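Drulska Two-Arm Laundry Bench

Home > Benches and Cells > Drulska

Sold by Fistmont. Built to order. Ships in two crates.

Overview

The Drulska is our two-arm bench for people who want to work on clothes. We have sold arms for a good while now, and if there is one thing our customers kept writing to us about, it was fabric. Boxes and blocks are fine to begin with, but sooner or later somebody in the lab wants to try a shirt, and then a shirt on a hanger, and before long they are asking us what to bolt the arms to and how to keep a clothes rack from wandering across the table. We answered that letter so many times that Danai Lambrakis, who runs our build shop, finally said we might as well put the whole thing together and give it a part number. So we did, and we've grown very fond of it.

What you get is a pair of arms on one shared front rail, a flat work panel, walls on the back and both sides, a small rack for hangers, and a bin. It comes with the wrist cameras fitted and the cables dressed. You bring a computer, a sturdy table or floor stand, and the clothes (we do include a starter bag of garments, more on that further down).

Who it's for

Most Drulska benches go to university labs and small research teams who are collecting demonstrations or testing policies on soft things. A few have gone to teaching labs, where two students can share one bench, each looking after an arm, and we hear that works nicely once they stop bumping elbows. If you mostly pick up rigid parts, please look at our Flilik bench first. It has a single arm, it takes up less room, and it costs a good deal less. We would much rather sell you the right one.

The arms

Both arms bolt to the front rail through black base plates. The rail is grooved along its length, so you can loosen the plates, slide an arm over, and tighten it down again without drilling anything. We set the spacing before shipping so that both grippers can reach the rack side of the table, which is where the fussy work happens, and so that the right arm can also get over the bin. If you move them, write down where they were! We say this from experience.

The grippers have slim fingers that narrow toward the tip. Earlier on we tried wider ones, and they were lovely for towels and hopeless for getting in beside a hanger. The slim ones can get hold of a single layer of thin cloth if you come at it from a fold or an edge. They are not magic, and a flat sheet of slippery lining on a smooth table will still give you trouble.

Each wrist carries its own small camera on a bracket above the gripper. The purple cable runs back along the links with enough slack for the elbow to bend all the way. Please leave that slack alone. Nearly every camera fault we see comes down to somebody tidying the cable with a tie pulled too tight.

The rack

The rack is gray tube with white fittings, and it stands on the left side of the bench with its bar running from back to front. We chose that direction after trying the bar straight across the back wall, which looked neat and made it very hard for two arms to get at the same hanger. With the bar running toward you, one arm can steady a hanger while the other works on the cloth.

You can take the rack off and put it back by hand. The fittings are a push fit, and they do loosen over time, so give each one a firm squeeze when you set up for the day. Spare fittings are in the parts bag. 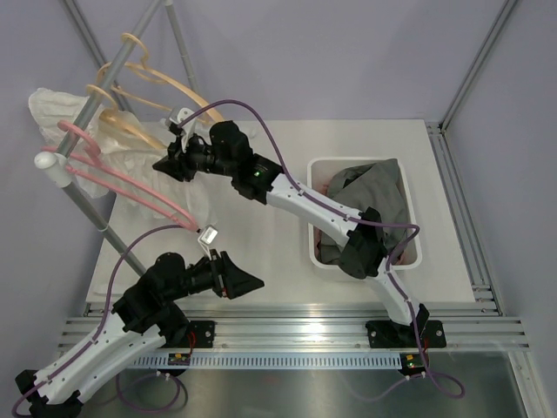 The Drulska with a thin white garment on the rack and the bin at the right.

We like to show thin white fabric because it is the hardest thing most people will ask of the bench. A light, partly see-through cloth against pale walls gives a camera very little to go on, and it folds over itself at the slightest touch. If your setup copes with that, a dark sweatshirt will feel like a holiday. When you are just starting, though, do begin with the sweatshirt. Fitriani Liew, who handles our customer training, always starts new teams on a heavy T-shirt and a single hanger, and she only adds a second hanger once the first is going smoothly.

The hangers in the kit come in beige, with a pink one mixed in. The odd color is handy if you want to tell the arms, or your students, which hanger to use. Ordinary store hangers fit the bar too, so long as the hook isn't one of those very tight ones.

The enclosure and table

The walls are a pale lavender-gray and fairly plain, on purpose. They keep passing people and bright windows out of the camera views, and they keep sleeves from dropping off the back of the table. The corners are aluminum profile, and the side rail along the right of the panel is slotted, so there is plenty to bolt a lamp or an extra camera to. The front is open. You need to be able to get your hands in to reset the clothes, and you will be doing a great deal of that.

The white table panel lifts out for cleaning. A damp cloth is enough. Lint builds up faster than you would think, especially along the rail grooves, and a soft paintbrush gets it out.

The control boards sit below the front rail, one for each arm. They are easy to get at, which we appreciate when something needs checking, but please keep drinks well away from the front edge.

The bin

It's a plain white bin with rounded corners and a broad rim. Vangelis Katsaros in our shop went through a fair pile of bins before settling on this shape. A square-cornered one lets cloth pack down into the corners where a gripper can't follow. You can overfill it a little and let the clothes ride up over the rim, and we rather encourage that, because real laundry does the same thing.

What's in the crates

Crate one
Front rail with both base plates fitted
Table panel
Back and side walls, corner profiles, side rail
Rack tubes and white fittings
Bin and hangers
Tool roll and parts bag

Crate two
Two arms, with grippers and wrist cameras mounted
Control boards and cables
Power supply
Starter bag of garments
Printed setup book

The heavier crate weighs 82 pounds. Please have a second person there when you lift it.

Setting up

Allow around 60 minutes for the first assembly, if you've put together shelving before and have a clear floor. The walls go up first, then the rail, then the arms, and the rack goes in last. The setup book has drawings for each step in the same order. Thanasis Panagiotou wrote it and has rebuilt the bench from his own instructions more often than he would like, so the little notes in the margins are worth reading.

Once the arms are on, run the reach check before you hang anything on the bar. It moves each arm slowly through the space it can use and asks you to confirm that nothing is in the way. Do it again every time you move the rack or slide a base plate. Keep your hands outside the walls while it runs, and keep the stop button where you can reach it without leaning over the table.

From a customer

"We had been taping a coat rack to a desk, so you can imagine how we felt when this arrived. Putting a blouse on a hanger still takes our arms a lot longer than it takes me, but we spend our days on that problem now and not on the furniture. I would ask for a second bin in the kit. We ended up buying one for the finished clothes." Lacey Haslam, Bakalis Lab

We took the point about the bin. You can now add one at checkout.

Options

Second bin, same shape
Extra hangers, in beige or pink
Taller rack legs for dresses and long coats
Darker wall panels, which help a good deal with white clothes
On-site training visit with Fitriani

Warranty and support

The arms are covered for 2 years, and so are the control boards and cameras. Gripper fingers wear with use and are sold as spares. The walls, rack and bin aren't covered against knocks, but write to us anyway, because we often have a spare panel on the shelf and are happy to send it for the price of the postage.

Lead time

Each bench is put together and run in our shop before it is packed, so there is always some wait. Orders placed now will go out in November. For a quote, please tell us which options you want, the country it is going to, and whether your building has a loading dock or only stairs.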